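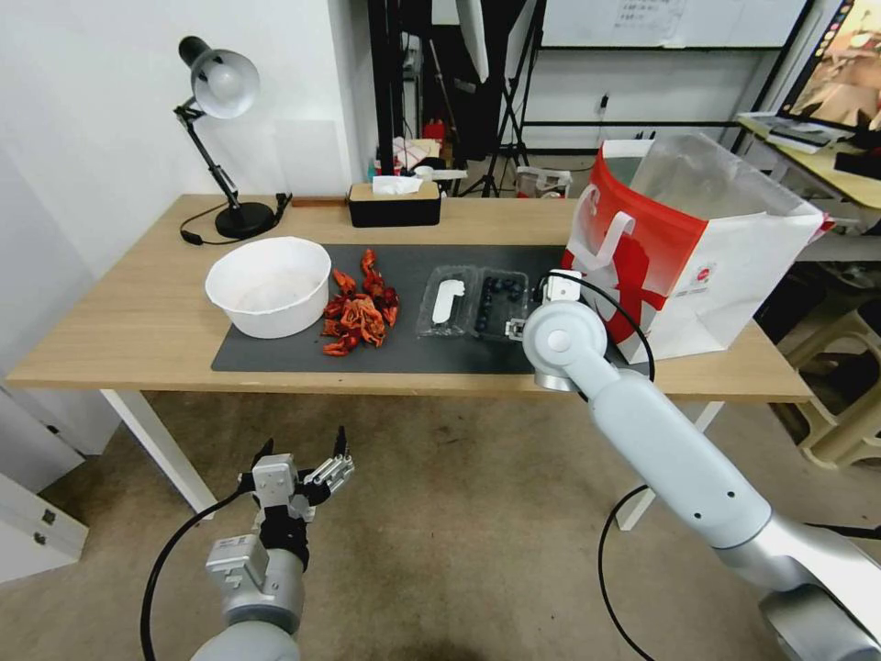
*White bowl, dried red chilies and a clear box of blueberries on the table.*

## 2. Proofing dough in the Munora

I bake rye in mine every week, so these are the steps I follow myself (the factory booklet is fine, just very short).

1. Set the Munora on a level counter and slide the rack into the lower slot.
2. Fill the water tray to the line – cold tap water, please!
3. Press **Proof**, then hold **+** until the display shows the minutes you want. I use 19 for small rolls.
4. Put your dough in, uncovered. A 600 g loaf fits with room to rise.
5. Close the lid until it clicks twice.

**Note:** If the light blinks, open the lid and shut it again. Mine does this on the first run of the day and I've stopped worrying about it.

**Caution:** The water tray gets hot. Let it cool before you lift it out, and never run the Munora with the tray dry.

Aino Heiskanen wrote to ask if the older Ikora rack fits. It does, but only in the upper slot, and you'll want to keep your loaves low or they'll stick to the lid (I've scraped off plenty). Bake settings are in section 3.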